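Chapter 13
Packing Small Equipment for Storage and Shipment

What you will study in this chapter

How to sort the parts of a small piece of equipment before packing
How to open, flatten, and reuse a corrugated carton
How to coil and place power cables
How to write a packing list that the next person can follow
How to leave the table when the job is done

Words to know: corrugated, flute, score line, void fill, loose part, packing list, strain relief

Opening case: the Irell order

A repair shop in Skaltbridge sent 20 bench power supplies back to a customer named Irell. The units had been tested and cleaned, and each one worked when it left the bench. They were packed in used cartons by two people over one afternoon. When the order arrived, 4 of the 20 cartons held a unit with no power cable. Another carton held two cables, neither of which fit. One unit had a deep scratch across its front panel, made by the prongs of a plug that had been dropped in on top of it.

The shop had to find the missing cables, match them to the units, and ship them in a second parcel. The extra freight and labor came to $439. The cables were still in the building. They had been taken out of their boxes during testing, put down on the nearest table, and left there when the cartons were taped.

Cases like this one are common, and they seldom involve a hard technical problem. Most packing mistakes are made on the table before the carton is closed. For that reason, this chapter starts with the table and comes to tape and labels only in Section 13.4.

13.1 The packing table

A packing table needs a flat top large enough for the opened carton and for everything that will go into it. A carton with its flaps folded out takes up far more room than the same carton closed. Students who plan their space around the closed size soon find themselves putting parts on a chair or on the floor.

Cover the top if the surface is hard. A cloth or mat protects painted cases and keeps round parts from rolling. A solid, bright color works best, as small items stand out against it. Patterned covers hide washers and clips.
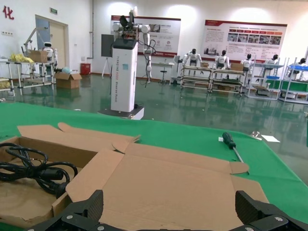

Before anything is packed, divide what is on the table into two groups. The first group goes into the box: the equipment, its cable, its paperwork, and any hardware that belongs to it. The second group stays behind: tools, scraps of paper, and anything left from the last job. A screwdriver lying next to an open flap can be packed by accident as easily as a cable can be left out. Keep tools on one side of the table for the whole job, and pick the same side every time.

Small pieces need the most care. Put screws, feet, and adapters into a bag as soon as they come off the equipment, and write on the bag what they are for. If you find a small part and don't know where it came from, stop and find out. Do not put it in the nearest box.

13.2 The carton

Corrugated board is made of a wavy inner sheet, called the flute, glued between flat outer sheets. The flute gives the board its stiffness. Once it has been crushed it does not recover, so a carton with soft corners should be kept for light goods or recycled.

To check a used carton, open all the flaps and press along each score line with your thumb. The board should bend at the line and stay firm on both sides of it. Look for old labels and cover or remove them. A carton that carries two addresses may be delivered to either one.

Some cartons fold out to give separate compartments. Use these as they were meant to be used, with the equipment in the larger space and the cable and loose parts in another. If a compartment is too big for what it holds, add void fill until the contents no longer shift when the carton is tilted.

13.3 Cables

A power cable should be coiled in loops of even size and held with a tie. Loops that are pulled tight put stress on the strain relief — the molded sleeve where the cable enters the plug — and the wires may break inside it without any mark on the outside. Loops that are left free catch on each other and on whatever is packed beside them.

Follow these steps:

1. Lay the cable out straight and look along its length for cuts.
2. Start the coil at the thinner end.
3. Let each loop fall the way the cable wants to turn.
4. Finish with the heavy plug or adapter on the outside, and tie the coil in one place.
5. Set the coil in its own compartment, with the plug facing away from the equipment.

Two packing methods are compared in the exercises. In the Dukon method the cable goes in first and is checked off before the equipment is lifted. In the Bozkurt method it goes in last, on top of a cardboard divider. Both are in regular use. Pick one for your shop and write it on the packing list form, so that two people working at the same table follow the same order.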